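Notes and metadata for the Cilleck open day demo, bakery task, as shown to visitors. Read this before quoting the success rate to anyone.

## What was shown

Odum billed the task as "table clearing." In practice it means moving bread into a basket.
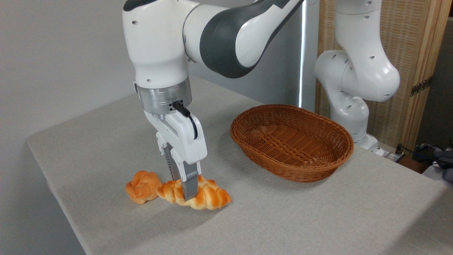
The success rate on the Cilleck poster was 67 out of 139 attempts, and the poster did not define success. I asked whether a dropped roll counted if it fell inside the rim and got two different answers. Grasp quality isn't scored either. A parallel grip across the middle of a braided roll is about as friendly as this task gets, and I would want to see the same policy on a sliced loaf or something with a soft crust.

## Known gaps

- 4 object types, all baked goods
- one basket, shallow and open
- no force readings in the release
- lighting never varied
- failed runs trimmed to 15 seconds, so recovery can't be judged

Placement is the weaker half. There is no label for where in the basket an item was meant to go, or when the gripper should let go.

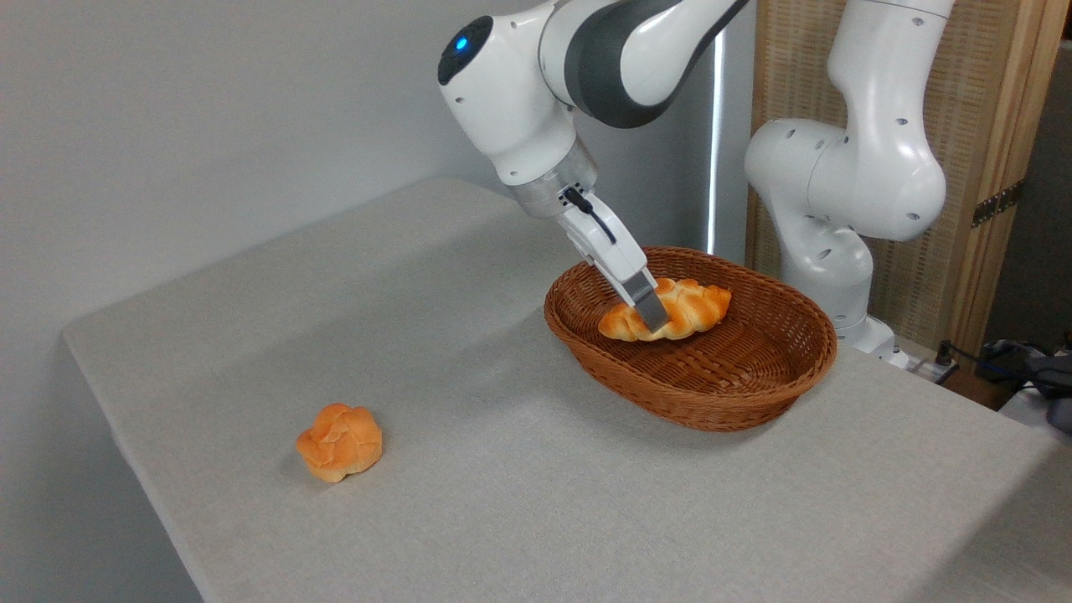 Echeverría disagrees with most of this, and wrote back that a narrow task is fine if the card says it's narrow. Fair, but the Prurik build of the card doesn't say so. A revised one is promised for December.

Last edited: 2021-11-01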